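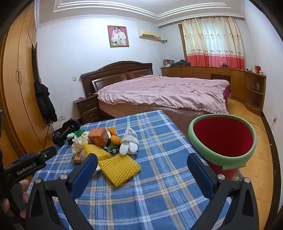 Trostmont Robotics Seminar, notes for session 7
24/10/2023

Okay, so last time we got through behavior cloning from teleoperation, and I promised we'd do the hand-held version today. Same basic idea: a person does the task, we record it, a policy learns to copy it. The difference is that the person holds the gripper directly and there's no arm anywhere near the data. I love this stuff, so stop me if I go too fast!

What we record at each step is the camera view, the pose of the gripper, and how wide the fingers are. The actions are relative poses, meaning "where should the gripper go from where it is now." Please don't use absolute room coordinates in your homework. I got burned by this on the Melex project, where our first policy worked nicely until we shifted the table (it kept reaching for the old spot).

Now, the result I want you to remember. In the Meltier study we kept the total number of demos fixed and changed only how many homes they came from. One group of policies got everything from a single home, the other got the same amount spread over 16. On new objects in a home they had already seen, the two were close. In a home neither had seen, the single-home policy managed 4 tries out of 20 and the spread-out one got almost three times that. Messy bedrooms, odd blankets, piles of small stuff - all of it helps, as long as the demos themselves are clean.

A few things people asked about after the last session:

Latency. The camera and the pose tracker don't agree on time. Line them up before training, or the fingers close late.

Soft things. Plush and cloth forgive a sloppy grasp, so score them separately from boxes. Menon, our scoring script, has a flag for it.

Filtering. Throw out demos where tracking jumps. We lost 9 percent that way and I don't miss them.

For next time, read the relative pose handout and try problem 4. The project write-up is due in December, and yes, you can work in pairs.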